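Feed > Storage and warehousing > Roxana Llanos

Last updated 21 September 2018

Right, mezzanine floors! A few of you asked how we got on with ours at Taipe, so make yourselves a tea, this may ramble a bit.

We'd run out of floor but had 5 metres of good clear air above the packing benches, and Consuelo Chávez kept pointing at the ceiling until I finally rang Vereo for a quote.
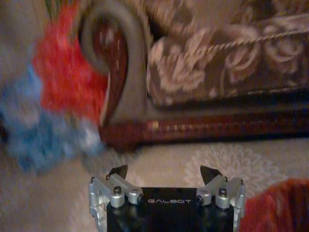
First thing they wanted was the slab drawings – mine were in a drawer, thank goodness – and then how heavy our heaviest pallet is, which I'd guessed far too low.

Upstairs we've gone for hand-picked shelving, nearly 1,472 bin spaces, with the slow sellers right at the back.

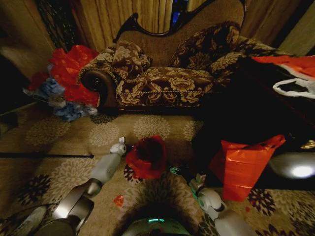 Red bag on the patterned carpet.

Do ask about the pallet gate early on. Ours came 15 days after the stairs and we were carrying boxes up by hand, bless everyone's knees.

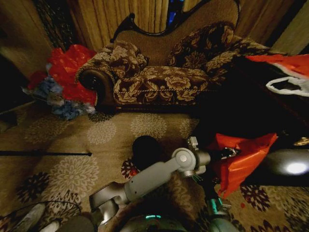 Next up is lighting underneath, probably in November, and I'd love to hear what you've all used!

17 shares · 5 comments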